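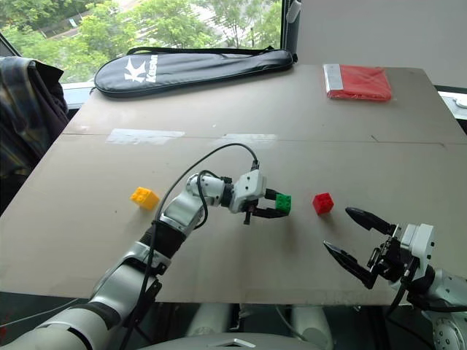 Brick task, head camera view. Left hand on the green one, right hand open and pointed at the red.

February 2018

Long day on the bricks, so I'm writing this up before I forget which problems were the robot's and which were mine. (Mostly mine.)

The task is the same one we agreed on for the Trusstead demo: yellow, green and red bricks out in a row on the cardboard, pick them up, stack them, let go. I'm driving both arms by remote control from the Hellwig handles and recording everything. I did a few by hand-guiding the arms as well, just to compare, and I'll get to those.

Remote first. The left arm is a pleasure now. I slowed the handle scaling down last week and it makes all the difference when you're coming in on something as small as a toy brick – you can creep up on it, stop, look, creep a bit more, and close. What still gets me is depth. On the monitor the fingers look lined up with the brick and then you close and push the thing an inch across the table. I've started watching the shadow on the cardboard instead of the fingers. When the shadow of the gripper and the gripper itself come together, you're down. Try it, it works way better than squinting!

I've also been pinching from the side, below the studs. If you grab high, the fingers ride on the studs and the brick rolls a little as it lifts, and then you spend the rest of the run trying to press two bricks together at a slant. I threw out 6 runs for that before lunch. They're in the reject folder, not deleted, in case somebody wants failures to look at.

The right arm is fussier. I keep the fingers in a wide V while the left one is working so they're ready to go in on the red brick, but I'm not moving both at once yet. I tried. My hands know how to do it and then my brain gets involved. For now it's left arm, pause, right arm, and the pauses are all different lengths, which will probably show up in whatever gets learned. We should decide whether to trim them out or leave them alone. I lean toward leaving them until we've trained once and seen how bad it looks.

Cable on the left arm: it makes a big loop over the table and goes in at the top of the wrist. It doesn't catch on anything if you come in from the left, but when I swung across toward the red brick I could feel myself steering to keep the loop out of the head view. That's a bad habit to be teaching it. I'm going to try clipping the cable closer to the forearm tomorrow and see if the wrist still turns all the way.

Glare moves around during the day too. There were two bright patches on the far half of the table for a good while, right past the seam between the boards. The bricks never go back that far, so I left the lights alone and kept recording. A bit of variety in there can't hurt, I think? The Jorkley script did flag some frames as overexposed, so I raised the threshold and made a note in the config.

Now the hand-guided ones. I did three, standing next to the robot and pushing the arms around in the free-float mode. Much quicker to do, and the paths are smoother than anything I get from the handles. But my sleeves are in every picture and at one point I leaned right over the yellow brick, so the camera side of those is pretty much useless. Joint data is fine. Keep them for the Flasulier comparison and nothing else.

Count so far: roughly 1,000 good runs if you add today's to what was already on the drive. I'd like to get the starting positions more spread out before we add more. Looking back through them I put the green brick near the middle nearly every time and turn the yellow one a little, always the same way. Creature of habit.

For tomorrow:
clip the left cable, check wrist range
shuffle the brick order, red in the middle for a change
try 2 runs with both arms moving together, just to see
ask about a softer pad for the right fingers
rename today's folder, I typed the task name wrong again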